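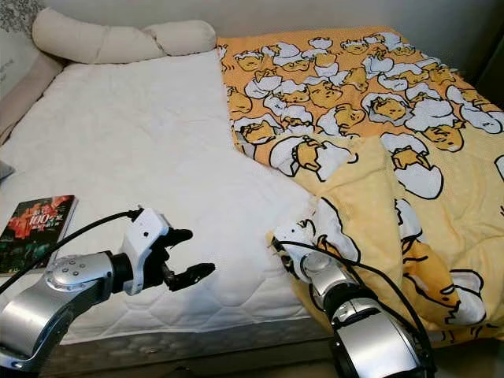 Night Temperature and Sleep Length in Student Rooms

The study logged room temperature in rented housing in Cunbridge and compared it with reported hours of sleep. Logging began in March and produced 1138 usable readings.

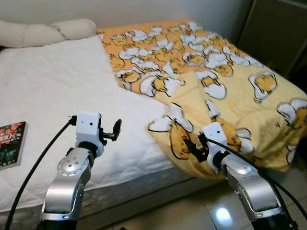 Fedir Antoniuk

Method. One logger was placed in each room at mattress height, away from the radiator. Readings with the window open were kept – they reflect normal use. Sleep times came from a paper diary filled in each morning. Two diaries were incomplete
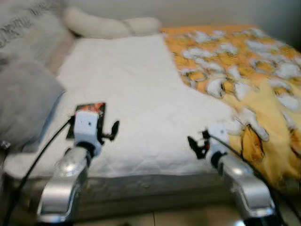

and were dropped before the analysis. The remaining pairs were sorted by room and plotted by night. Warmer rooms showed shorter sleep, but the spread was wide. 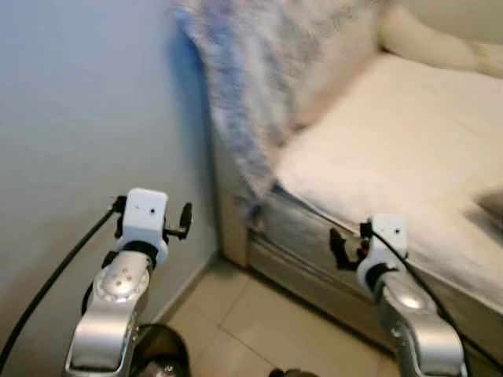 Fig. 4. Light-colored seating and pale blue-gray wall.

Limits: bedding weight was not controlled.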